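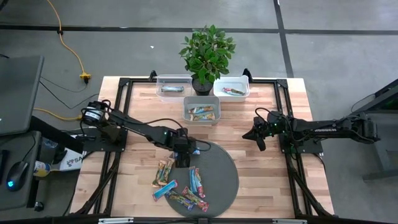 ## 간식 바 종류별로 나눠 담는 법, 다들 어떻게 하세요?

안녕하세요! 요즘 간식 바에 푹 빠져서 맛별로 사 모으고 있는데요, 섞어서 한 무더기로 쌓아 두니까 원하는 걸 찾을 때마다 다 뒤적이게 돼요. 그래서 투명 용기를 꺼내서 종류별로 나누기 시작했습니다. 일단 두 통에는 하나씩, 한 통에는 몇 개 넣어 봤고, 나머지는 동그란 회색 매트 위에 쌓아 놓은 상태예요. 뒤쪽에 화분도 하나 놓았더니 분위기가 꽤 살아서 혼자 신났어요ㅎㅎ

궁금한 점은 이렇습니다.

- 맛별로 나누는 게 나을까요, 브랜드별로 나누는 게 나을까요?
- 통에 눕혀서 쌓는 것과 세워서 꽂는 것 중에 뭐가 꺼내기 편한가요?
- 상자를 버리면 유통기한을 어디에 적어 두시나요?

통은 3000원짜리고 더 살 생각도 있어요. 자리는 책상 위를 그대로 쓰고 싶습니다.

조회 2194 · 2022년 8월

---

### 답변 1 (채택됨) — Nabila Bouazza

저 이런 정리 정말 좋아해요! 저희 집도 6월에 간식 칸을 싹 뒤집어서 다시 했거든요. 제 경험으로는 **맛별**이 훨씬 편했습니다. 배고플 때 브랜드부터 떠올리는 사람은 저희 집엔 없더라고요. 초코칩 한 통, 견과류 한 통, 과일 들어간 것 한 통, 이렇게 두면 손이 바로 가요.

넣는 방향은 통 높이를 보고 정하세요. 얕은 통이면 눕히고, 바 길이만큼 깊으면 세우는 쪽을 추천해요. 세워 꽂으면 15개쯤은 한눈에 들어와요. 눕힐 때는 이름이 큼직하게 인쇄된 면이 위로 오게만 해 주세요.

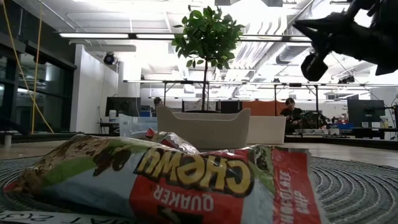
그리고 봉지 양 끝의 납작하게 눌린 부분은 접지 말고 그대로 두세요. 저는 통에 억지로 맞추느라 끝을 꺾어 넣었다가 하나가 터져서 부스러기를 한참 닦았어요ㅠㅠ 통이 짧으면 대각선으로 비스듬히 넣는 것도 괜찮고요. 개수는 줄지만 꺼내기는 오히려 쉬워요.

유통기한은 상자에서 그 부분만 가위로 오려서 통 바닥에 깔아요. 투명한 통이면 뒤집어서 바로 확인할 수 있어요! 새로 산 건 뒤쪽, 먼저 산 건 앞쪽. 이것만 지켜도 묵히는 게 확 줄어요.

### 답변 2 — 서랍파

전 Findotard 칸막이 써요. 책상 서랍에 넣고 쓰는데 좋아요. 책상 위는 햇빛 들면 초코가 녹아서 여름엔 비추...

### 답변 3 — 간식창고

윗분 말씀대로 초코 들어간 건 그늘에 두세요. 전 거의 20개를 창가에 뒀다가 다 말랑해져서 냉장고에 넣었는데, 굳으니까 포장에 딱 붙어서 뜯기가 힘들었어요. 맛은 그대로라 다 먹긴 했습니다!

나누는 기준은 저는 크기별이에요. 긴 건 긴 통, 짧은 건 짧은 통. 맛이 섞여도 통 안에서 줄만 나눠 놓으면 충분히 찾아요. 뚜껑은 자주 먹는 통이면 열어 두는 게 편하고요. 낱개 포장이라 저는 신경 안 써요.

> **작성자 댓글:** 와 답변 감사합니다!! 맛별로 가고, 기한 부분 오려서 까는 것도 바로 해 볼게요. 책상에 해가 오후에 좀 드는데 초코는 안쪽으로 옮겨야겠네요. 통은 긴 걸로 더 주문하려고요.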